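Je m'étais promis un billet par mois sur ce que j'écoute. Le dernier remonte au mois d'août, ce qui donne une idée de ma parole.

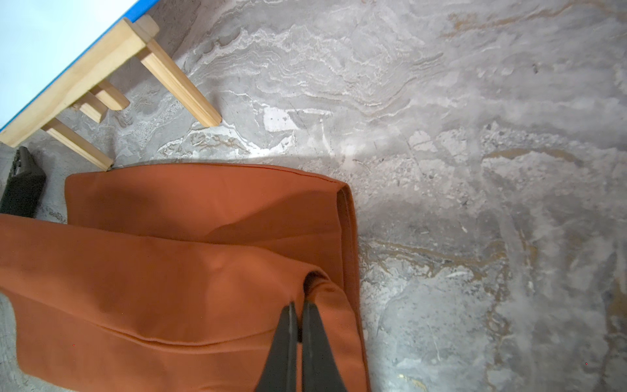
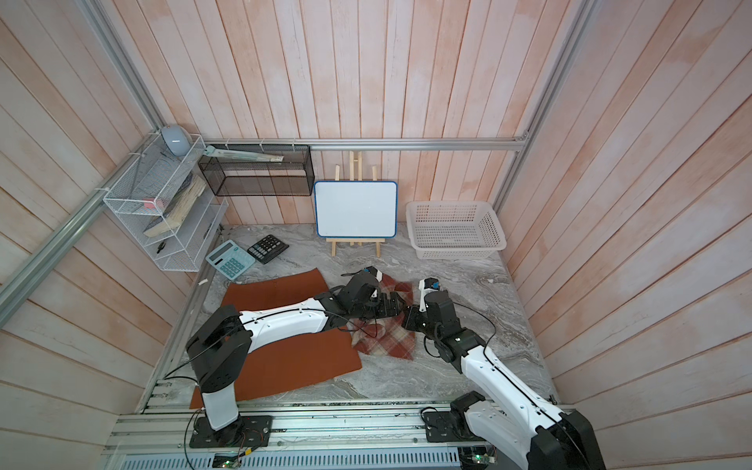
Reprenons donc avec *Milline*, le nouvel album de Widow, que j'ai reçu un matin et remis le soir même, puis le lendemain, puis dans la voiture, au grand désespoir de mes passagers. Quatre musiciens, une chanteuse qui a l'air de s'être levée à contrecœur, et une batterie enregistrée comme si quelqu'un avait oublié de fermer la porte du garage. Le tissu écossais rouge et brun de la deuxième photo me ramène d'ailleurs tout droit au grunge de mes dix-sept ans, époque où je portais la chemise nouée à la taille par 27 degrés, et Widow joue exactement pour les gens qui ont fait cette erreur. Les guitares bavent, les refrains arrivent en retard, et sur « Gudeta » le bassiste semble découvrir le morceau en même temps que nous - j'ai adoré.

Tout n'est pas du même tonneau. La ballade au piano, en fin de face A, dure le temps de faire cuire des pâtes, et j'en ai profité pour faire cuire des pâtes. Les claviers de Tiruwork Alemayehu, invitée sur deux titres, sauvent la face B : une nappe d'orgue un peu fausse, très belle, qu'on aurait voulu entendre partout.

Je les ai vus le 23 janvier à l'Undik, une salle qui affiche 370 places et où l'on respire à peu près correctement jusqu'à la moitié. Première partie interminable, son de première partie. Puis Widow est monté sur scène sans dire bonsoir et a joué l'album dans le désordre, avec une corde cassée dès le deuxième morceau et un rappel que le public a obtenu surtout parce que le vestiaire était bloqué.

J'ai acheté le vinyle en sortant. Ma platine est en panne depuis l'automne, mais la pochette fait très bien sur l'étagère.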